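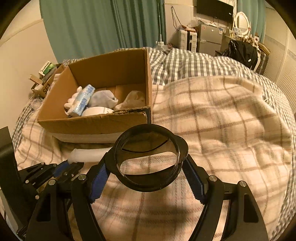

How Do You Pack a Box So Nothing Breaks?

Home - Games - Animals - How Stuff Works - Ask Us

Say you're moving. Or mailing stuff to a cousin. You need a box, and you need to pack it right. A bed is a good place to work - soft, flat, nothing rolls far.

Why cardboard?

Look at the cut edge of a cardboard box. See the wavy part? That's called corrugation. A wavy sheet of paper glued between flat ones. The waves are full of air, so the box is light but hard to squash. Pretty smart for paper.

What goes where?

Heavy things on the bottom. Always. Books, then lighter stuff on top.

Bowls are tricky. A bowl can crack if it bangs into somthing hard. So wrap it up first - a T-shirt works, or a towel. Plush toys are the easy ones. You can drop a plush toy and it's fine! Push one into a corner and it fills the gap too.

What about the white foam?

Foam is mostly air, in tiny bubbles. When the box gets bumped, the foam squishes a little and soaks up the bump. Your bowl feels less of it. A crumpled plastic bag does a bit of the same job. Keep bags away from babies and pets tho.

Try it!

Hưng Bùi, age 7, from Drorkville, packed a plastic cup in socks and shook the box 100 times. No rattle! He sent us his drawing in May.

Shake yours gently. Hear something move? Add more padding. Then fold the flaps over and get a grown up to help with the tape.

We use cookies to make this site work. OK - No thanks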